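3.2 Sorting small containers into a divided bin

The second set of tasks concerns the storage of small household containers. We wanted items that people keep in a cabinet or on a pantry shelf, that are close to one another in size, and that still differ enough in shape and lid to be told apart by touch. The layout was proposed by Young-sook Hwang after the first set, in which the items had been too easy to separate by height alone.

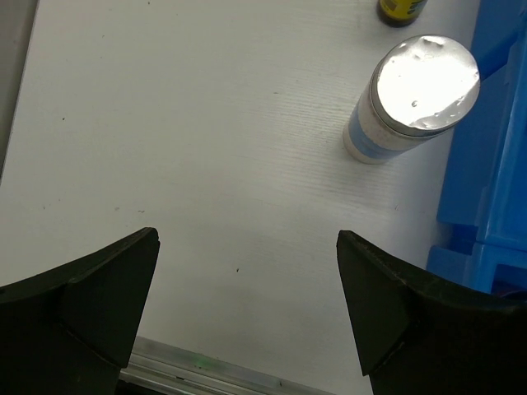 Lids matter more than we first expected. In the earlier Grirano survey of home storage, people were asked to say how they recognized a jar when its label faced away from them, and most answers mentioned the top before the body. We kept this in mind when choosing the items and did not remove or cover any printing. Scratched or dented containers were kept in the set, as they would be in a home.

Each layout is scored on two points: whether an item ends up in a compartment, and whether it stands upright there. The order in which items are put away is free. A layout is closed after 5 minutes even if items remain on the table - we found that longer limits added little, and the remaining items were nearly always the ones closest to the bin wall. 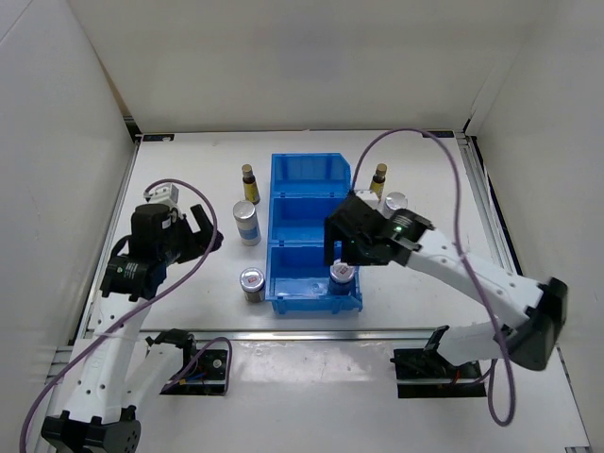

Figure 4. Containers placed around and inside the three-compartment bin.

The choice of bin was settled by Ha-rang Ham, who compared open trays, baskets and divided bins over 16 layouts in June. Trays gave no clear boundary, so scorers disagreed on whether an item had been put away. Baskets hid the shorter items. With a divided bin, agreement between the two scorers reached 90 percent. The compartments in Figure 4 run from front to back, and the bin is placed with bottles and jars on both sides of it, so that neither side of the table holds all the work. The blue plastic is translucent. Scorers were told to judge position from the floor of the compartment and not from the outline seen through the wall.

Items that touch a divider are counted as stored if their base rests inside a single compartment. Leaning items are noted separately and receive half credit. This rule was taken from the Nekside protocol without change, apart from the wording for bottles, whose narrow necks can rest on a rim while the base is well inside.
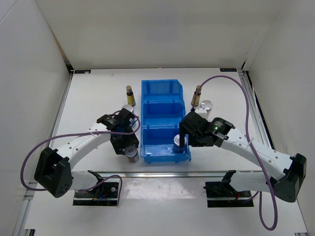
Agreement on leaning items was lower, at 85 percent. Most of the disputed cases were short jars standing close to a divider, where a slight tilt is hard to judge from one side. We report these cases with and without half credit in Section 4.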